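Heather Dunstan
2019-12-21

People keep asking me whether a machine can do chores yet. I test manipulation software for a living, so I'll try to answer in one thread with as little hand-waving as I can manage. Short version: some shop-floor chores, yes. Household chores, mostly no.

First, define the chore. "Clear the table" is a job description. It contains finding objects, deciding which ones are trash, picking each one up, carrying it past the others, and putting it down somewhere that makes sense. Each step has its own failure rate and they multiply.

Do the arithmetic. Say a robot succeeds at a single pick 95 percent of the time, and the table has ten things on it. You get a fully cleared table about 60 percent of the time. The other evenings you come home to something on the floor.

Shop floor. The packing line I know best is at Rollodthorpe, where a Linar arm moves filled cartons from a belt to a pallet. Same carton, same height, same lighting, a fence around it. It does 1,256 cartons a shift and the operators mainly notice it when the vacuum cup wears out.

That is a chore, and a machine does it. Credit where due. The price was an engineer spending most of April removing every source of variation from a patch of floor the size of a parking space.

The same plant tried the arm on returns. Returns come back in whatever bag the customer had handy. It ran for 4 days and was switched back to people. The arm was the same hardware. The only thing that changed was how well you could predict what came next.

A kitchen is returns. All of it, all day.

Where the household machines stand, in order of how much I trust them. Dishwasher: excellent, provided a person loads it. Washing machine: same. Robot vacuum: decent on flat floors with the cables picked up. Anything with an arm: not for sale at a price you'd pay, and not ready if it were.

Note what the good ones have in common. The dishwasher does not handle dishes. It sprays water in a box. Engineers solved the cleaning and left the handling to you, which was a sensible split in the 1950s and still is.

Handling is hard for dull reasons. Objects have unknown weight, unknown friction, and a center of mass you can't see. A camera gives you the surface facing it. The back of the mug is a guess.

My current work is on Gerness, an evaluation suite for tabletop tidying. It runs in simulation. The policy under test gets camera input and a gripper, and has to move household items to where they belong without disturbing the rest. We reset, shuffle and run again.

Why simulate: 1,000 trials overnight on one workstation. On a real bench I get 152 in a good week, and that includes picking things up off the floor myself.

Why not trust it completely: contact. Rigid bodies touching rigid bodies, fine. Anything that bends, drips, sticks or crumples is approximated, sometimes badly. A policy will find the approximation and lean on it. We had one that learned to wedge items against the table edge because our friction numbers were generous there.

So a Gerness score is a filter. If a policy fails in simulation I don't spend bench time on it. If it passes, I know it deserves bench time and very little else.

The class of item I find most informative is tall and narrow. Blocks are forgiving. You can be off by half an inch and still get a grip. Something slender with its weight in the base gives you two bad options: grab high and it swings, grab low and you have to get your fingers down near the table without bumping it on the way in.

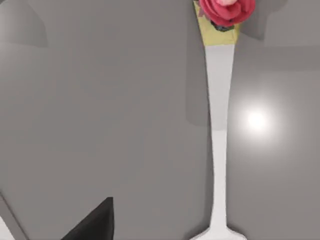
Approach direction matters more than grip force here. Come in from the side with the fingers level and a small error closes itself up as the jaws meet. Come in at a slant and the leading finger makes contact first, pushes, and now the pose estimate you planned with is stale.

A person fixes this without thinking. You feel the touch, stop, shift, close. A policy working from camera input only has to see the tilt, and by the time a few degrees of tilt shows up clearly in an image, the object may have decided for itself.

Flowers add a second problem. The part you want to protect is at the top, where it's easiest to reach, and the part you want to hold is the stem or the holder. A policy that has only learned "go to the brightest blob" will go for the petals. In simulation a petal is a rigid mesh and survives anything, so we score contact with it separately as damage. Without that term the numbers look lovely and mean nothing.

Someone will ask about Pant, the countertop arm with the crowdfunding video. I've seen the video. I would like to see the take before it and the take after it, with the clock left running, in a kitchen the team has never been in. If they publish that I'll happily post it.

In general, four questions for any demo. Was it played at real speed? Was there a person on a joystick? How many attempts? Who put the objects where they were? A good lab will answer all of them in the caption.

The forecast, which you may hold against me. Fixed, repetitive shop-floor handling: done, and spreading as the hardware gets cheaper. Mixed-item bins in warehouses: a few years, with a person watching several arms and stepping in. Tidying a living room unsupervised: I don't have a number, and I'd be wary of anyone who does.

What would change my mind is cheap fingertip sensing that survives a year of use. Better vision keeps arriving and keeps helping, but most failures I log happen in the last inch, where the gripper is blocking the camera's view anyway.

Replies are open. If you run a line where an arm does a chore I've called unsolved, send me the cycle time and the intervention rate and I'll correct the thread.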